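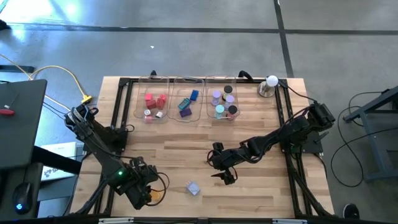
**Before you start.** Leader arms on, followers on, in that order. Let both sides home. If the grippers don't match at rest, redo the zero, don't try to fix it while driving.

Sorting task, two arms, teleop:

1. Reset the table. Bins at the far edge, a different set of things per bin. Loose piece goes in the middle, anywhere both arms can get to.
2. Hands on the leaders, start recording, wait one beat.
3. Nearest arm picks. Come straight down, close, lift, *then* go sideways. Dragging teaches dragging.
4. Drop low. Open fully before you back out.
5. Both arms home, stop recording.

Fumbled grasp? Keep it if you recovered in one try. Otherwise bin the whole episode and write the number on teh sheet.
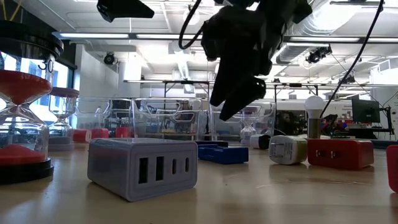
Harder set is mixed items: chargers, bulb, timers. Go slow on glass. Half grip, Shivam's preset is saved as `menska_soft`. Tall things get pinched at the middle, never the cap.

Do 50 a session, then swap operators. Wrists go at about 90 minutes, and you'll see it in the data. Sneha threw out 127 episodes in July for shaky releases, so pls stop when tired.

Upload before you leave. Folder name = task + initials, no spaces.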